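Clurel update adds 80 levels and a kitchen chapter

2018-05-11
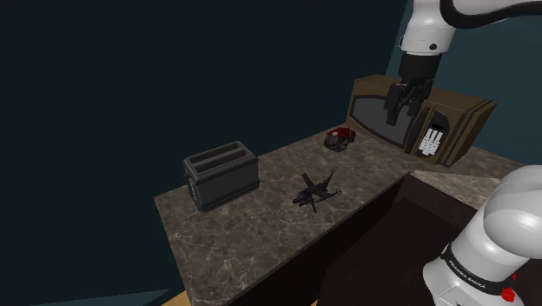 A microwave oven on a marble countertop.

Stirascombe has released the second major update for Clurel, its hidden object and puzzle game for Windows and Mac. The download is 639 MB and is free for anyone who already owns the game.

The update adds 80 levels, most of them in a new chapter set in an old seaside hotel. Players take the part of Rinik, a junior clerk who has to trace the belongings of guests before the building is sold. The kitchen, laundry and ballroom each have their own set of puzzles.

Lead designer Yaneth Taipe said the hint timer had also been changed after complaints from players.

“It was too slow on the harder setting, so we've cut the wait in half,” she said. “You can still switch hints off if you'd rather play without them.”

Other changes include larger text, a colour-blind mode and a fix for saved games that would not load after the April patch – a fault reported by over 300 players. Programmer Percy Cárdenas said old saves should now open normally, but recommended making a backup copy first.

A tablet version is due in late May. The collector's edition, with the soundtrack and a bonus chapter, will follow at a date still to be set.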